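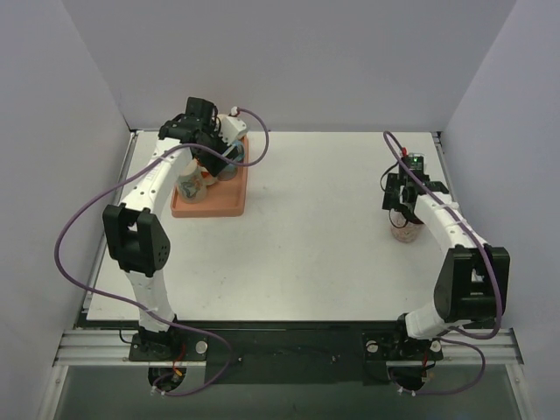 Slide 1. Two-arm cell, tray on the left, translucent cup in the right gripper.

Speaker notes, Skostport automation meetup, 28/01/2021
Talk title: Two grippers, one pile of cups

Opening. Say thanks, say which shop we are from (Ovcombe, the back building). Leave slide 1 up while people sit down. Point at the cup in the right gripper. Cups are what we test with, so most of this talk is about cups.

What we wanted to know. We had two sets of fingers on the shortlist, the Akbari and the Olano. Both fit the arms we already own. Both data sheets say they handle thin-walled containers. We wanted our own numbers before placing an order.

Setup. Same arms, same table, same controller settings for both sets. The task is to pick up a cup or jar and put it on the tray, or take it off the tray and stand it on the table. An attempt counts as good if the object ends up standing and the arm lets go without dragging it. Anything else is a miss. We did not score speed.

Numbers. 2741 attempts in total. The first 800 were used to settle the grip force and are not in the comparison. Say this clearly, people asked last time.

Misses. There were 294 in the part we compared. Go slowly here. Most of them came at release. The Akbari fingers have a soft pad, and a light cup sticks to the pad for a moment when the fingers open. The Olano fingers are harder and let go clean, but they squeeze a paper cup out of round if the force is set for glass.

Next slide.

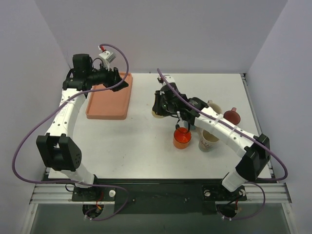

Slide 2. Mixed cups grouped under the right gripper, tray clear.

Talk about crowding. With one object on the table, both sets do fine. With a group like the one on the slide, the fingers need room to open, and the neighbors get bumped. Point out the beige mug behind the gripper, with the arm link in front of it. From this side you only get the rim. A camera in a fixed spot has the same problem, and we lost time to it before we moved any hardware.

Point out the dark red funnel shape at the far right of the group. Wide bowl, narrow spout pointing up. Ask the room where they would grip it. Take two or three answers. We went for the spout with the Olano and the side of the bowl with the Akbari.

Cables. Purple cable on both arms, with a lot of slack. Too little slack and the wrist pulls on the plug when it turns. Too much and the loop swings. We changed the routing 22 times over the whole trial and I would still shorten the left one.

Controller. Skip this part if we are past the halfway mark. One force setting for all objects was a mistake. We now keep a low one for paper and thin plastic and a higher one for glass and mugs, and the operator picks.

Result. We ordered the Olano for the right arm and kept the Akbari on the left. Mixed sets mean two spare parts bins. The shop floor was not happy about that.

Still open: wet cups, lids, anything with a handle facing the wrong way. We start on lids in March.

Questions. If someone asks about price, give the list price only. Force settings are on the handout by the door.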